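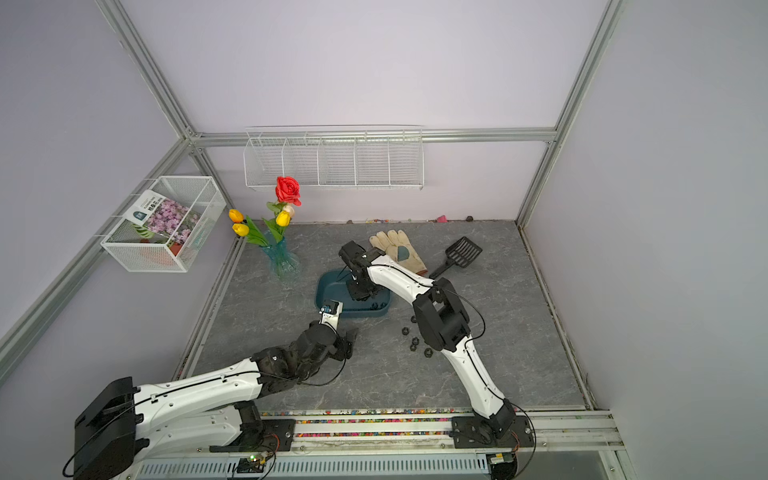

Teal tray, beige work glove, and hex nuts both in and out of the tray

Small Hardware & Storage > Benches, Bins and Bits
Thread: Open tray or lidded bins for loose nuts?

mahnaz_t
Posts: 478
Hello everybody, I hope the week is treating you kindly. I've been going back and forth on this since March and my husband is tired of hearing about it, so you all get it instead. I inherited my uncle's hardware when he closed up the Kordestani repair shop, which means coffee cans, mostly, and inside the coffee cans a grand mixture of nuts, washers, cotter pins and a few things I can't name. I've been working through them a handful at a time in the evenings, and my method so far is a shallow plastic tray like the teal one in the picture. I tip a few out, sort what I can, and whatever's left goes back in the can.

My trouble is the ones that end up beside the tray. You can see the black nuts lying there on the marble-look panel to the right, which is more or less how my own bench looks by nine o'clock. So do I stay with an open tray or give in and buy the Hunora lidded bins? They're not cheap, and I do like being able to see everything at once.
Mahnaz Taheri

Gravelroad
Posts: 2,474
Welcome to the coffee can club, Mahnaz! My dad left me eleven of them. Open tray for sorting, lidded bins for keeping, and I wouldn't try to make one thing do both jobs. A shallow tray is lovely to work from, you can slide a nut up the side with one finger and pinch it at the rim, but leave it out overnight and you'll have sawdust in it, or in my house a cat.

For the strays, put the tray on something soft. A hard smooth panel lets a nut skate. I use an old bath towel, folded once.

benchwren
Posts: 56
I like the towel idea but I gave up on mine. Threads catch in the loops, and small washers vanish into the pile and come out in the laundry. I switched to a rubber drawer liner from the kitchen aisle and cut it a few inches bigger than the tray all the way around. Nuts drop and stay where they drop. Wipes clean too.

Also, is that glove for sorting or for something else? I've never managed to pick up a small nut with a glove on in my life.

Gravelroad
Posts: 2,474
Fair point about the washers, I mostly have big stuff.

Fionnuala_D
Posts: 875
I'm going to stick up for gloves, because I seem to be the only one here who wears them for this. Old hardware is filthy. It's got forty years of grease on it, and every so often a burr that will open your thumb right up (ask me about last Thanksgiving, when I did the whole dinner with a bandage the size of a dinner roll). A beige work glove like that one is what I'd use for digging around in the can and tipping out. Then I take off the right one only and keep the left on. Left hand holds and steadies, right hand picks. It looks silly and it works very well.

On the main question, I disagree with Gravelroad a little. I went through all of my father-in-law's hardware straight into lidded bins, no tray at all, with the lids propped open in a row, and it went faster for me. Every time you put a nut in a tray you've only got to pick it up again later.
Fionnuala Doherty

mahnaz_t
Posts: 478
Oh, I like the one-glove method very much. I've been scrubbing my hands with sugar and dish soap every night like my mother used to.

But Fionnuala, how did you size them going straight to the bins? I can tell a big one from a small one, but the in-between ones all look the same to me until I try them on a bolt. That's what takes up my evenings.

Fionnuala_D
Posts: 875
I had a board! A scrap of pine with one bolt of each size sticking up through it and the size written beside it in marker. You spin the nut on a turn or two and if it goes, it goes. Don't force it, though. If it grabs after half a turn it's probably the other thread, and you'll spoil the bolt. My board has been borrowed by my sister in Jirkness and I doubt I'll see it again, but it's an hour's work to make another.

oldmill_pete
Posts: 875
Going to be the grouch here. Seven nuts in view, two in the tray and five out of it, and we're talking about buying a set of bins? A person could put those in a jelly jar and go have supper. I've kept mine in jelly jars for thirty years, lids screwed to the underside of a shelf. If I want a nut I look up.

benchwren
Posts: 56
Pete, she has coffee cans full of them, read the first post again! And with jars you have to empty the whole thing to find the one at the bottom. I had jars under a shelf too, until one let go and I swept up glass and lock washers all afternoon.

oldmill_pete
Posts: 875
I read it. Most of what's in a coffee can is there because nobody wanted it the first time. I'd keep the sizes she really uses and take the rest to the scrap man. You need pretty good jars, I'll give you that.

mahnaz_t
Posts: 478
I know you mean it kindly, Pete, and you may even be right, but they were my uncle's and I'm not ready to haul them off just yet. I did find a wing nut he had wrapped in a piece of paper with a lady's telephone number on it, so there's no telling what else is in there.

Gravelroad
Posts: 2,474
Keep them as long as you like, Mahnaz. You can always scrap them later and you can't un-scrap them.

One more thing on trays before I forget. Look for square corners, or as near as you can get. I bought a Remura tray with big rounded corners thinking the nuts would scoop out easier, and they just roll around the bend ahead of your finger. And keep it close to you! Half of my strays came from reaching over the tray for something behind it and dragging my sleeve through.

tansy_in_the_shed
Posts: 56
Long-time reader, hardly ever post. Off topic, but I love the little strip of colored beads and pebbles along the front, the pink and yellow and green and blue. I have a gap like that at the front of my potting bench where everything small goes to hide, and now I'm wondering about filling it with aquarium gravel. Has anyone done that? Does it stay put?

benchwren
Posts: 56
I'd worry about gravel getting in with the hardware, but a dark nut would sure show up against pink. If the gap is narrow you could push in some foam backer rod from the window section and put your pretty stones on top of that, then you won't need nearly as many.

tansy_in_the_shed
Posts: 56
Backer rod, perfect, thank you! We've got half a roll in the garage.

mahnaz_t
Posts: 478
All right, I've made up my mind, more or less. Open tray for sorting, drawer liner under it, one glove on and one glove off, and a thread board once I can talk my nephew into drilling it. I'll buy one small set of the Hunora bins and see how far they go before I spend any more. And a jelly jar for the mysteries, in honor of Pete.

Fionnuala, did you put metric and inch on the same board, or did you make two?

Fionnuala_D
Posts: 875
Same board, inch along the top and metric along the bottom, with a line of red tape between. Leave more room between the bolts than you think you need, because your knuckles have to fit in there. I'll see if my sister can send me a list of the sizes I used.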